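3. Materials and setting

3.1 The alcove and its surfaces

The study was concerned with small decorative and household articles of the kind that are brought out for a short season and then put away again. Earlier work by the second author (Dambrauskienė) dealt with full rooms, in which the number of articles made it hard to say which of them had shaped a person's judgement of order. The present study therefore used a single alcove, lined on its walls with a red, white and black plaid and floored with a pale, marble-patterned surface. The two finishes were chosen to differ strongly. Plaid offers many lines against which an article may look straight or crooked, while a marbled surface offers almost none.

Before the main sessions, 23 adults recruited in Surstead were shown the alcove and asked what they would call it. Answers varied widely, from "a shelf" to "a shop window", and no single term was adopted in the instructions. Participants were told only that the space should look finished.

The floor was not replaced between sessions. Small marks and scuffs were allowed to remain, on the grounds that household surfaces carry such marks and that people do not, as a rule, treat them as untidiness. Reflections on the floor were likewise left uncorrected.
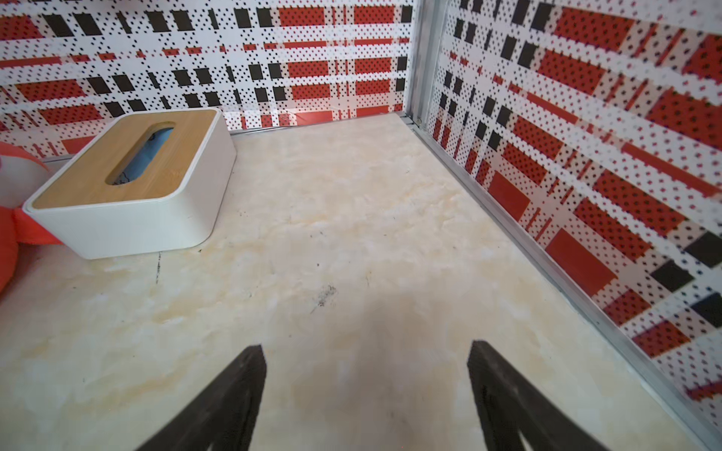 Articles were divided by the authors into two classes. Articles with a settled form, such as a tissue box, keep the same outline wherever they are put. Articles without a settled form, such as string lights, take a new outline each time they are laid down. Soft toys and artificial greenery fall between the two, and the coding scheme prepared by Bakhtiari and Feng treats them as a middle class.

The distinction matters because the two classes are judged tidy by different rules. A box is commonly called tidy when its edges agree with the edges near it. No such rule is available for a length of lights. In the written comments, participants spoke of the lights as "spread", "bunched", "dropped" or "arranged", and the same layout was at times given two of these words by different people. Agreement between coders was lowest for this class of article, and all disputed cases were settled by discussion with the first author (Hsu).
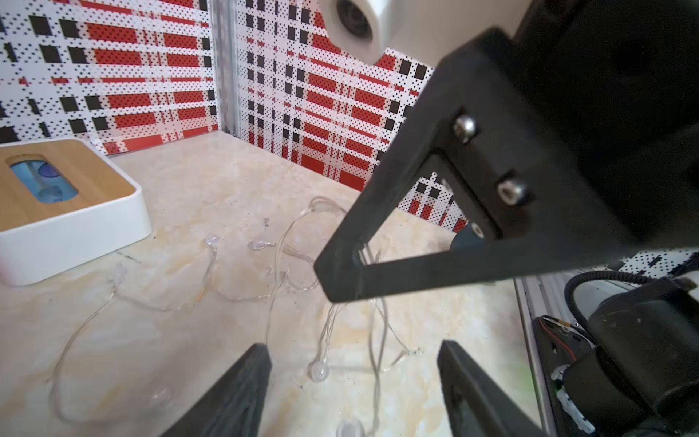
Figure 2. String lights of clear plastic lying in a tangle on the marble-patterned surface.

3.2 Hanging and standing places

A second question concerned height. Many households store soft toys by hanging them, yet the guidance on home storage reviewed in Section 2 deals almost wholly with shelves and boxes. A black rail with hooks was accordingly fixed to the back wall of the alcove. A plush pig in a red outfit with white polka dots could be hung from it by a loop. The other toys had no loop and were placed on the floor.

Of the 907 written comments collected, those referring to the rail were among the longest. Participants appeared to regard a hook as a place that belongs to one article at a time, and several wrote that a toy on a hook had been "put away" even when the floor beneath was crowded. The same toy on the floor was more often said to be "out". This difference held whether or not the floor also contained greenery or lights. 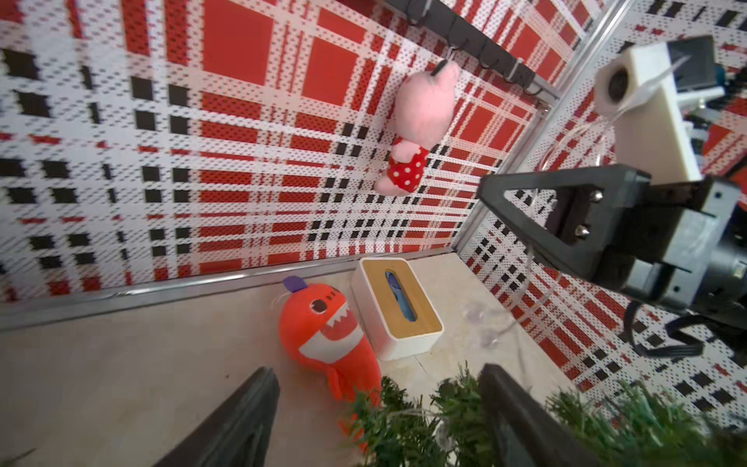 Crowding on the floor was handled in a less even manner. Where pine branches overlapped a toy, some participants took the overlap as disorder and others as a deliberate seasonal display. The tissue box was seldom mentioned in either case. Its presence seems to have been accepted as ordinary, in keeping with the remarks on everyday containers made in the Sollura survey.

3.3 Trees and open storage

Two small artificial pine trees were used as upright articles. When stood at the back of the alcove they leave the front of the floor clear, and participants given this layout tended to describe the space as larger. A white wire mesh basket on the left wall served as open storage. Participants were not told what it was for. Each written task was limited to 30 minutes, and comments on an unfilled basket were coded separately from comments on the floor, following the practice set out by Bakhtiari. 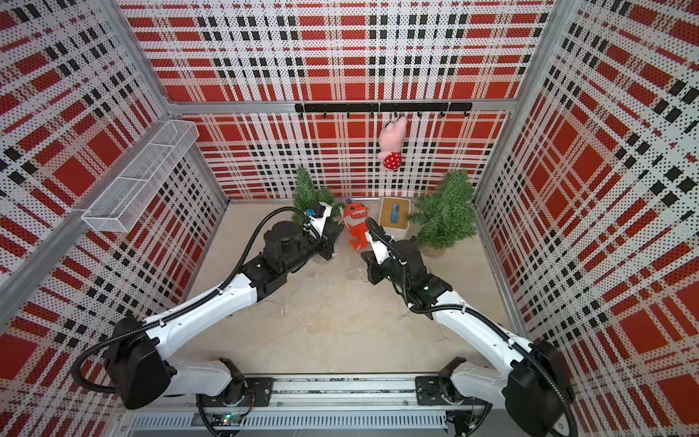 3.4 Coding of written comments

Comments were entered in the order in which they were received and were divided into clauses. Each clause was assigned to an article, to a surface or to the alcove as a whole. Clauses that named more than one article were entered under each of them. Spelling was corrected only where the meaning would otherwise have been unclear, and the original wording was kept in a separate column.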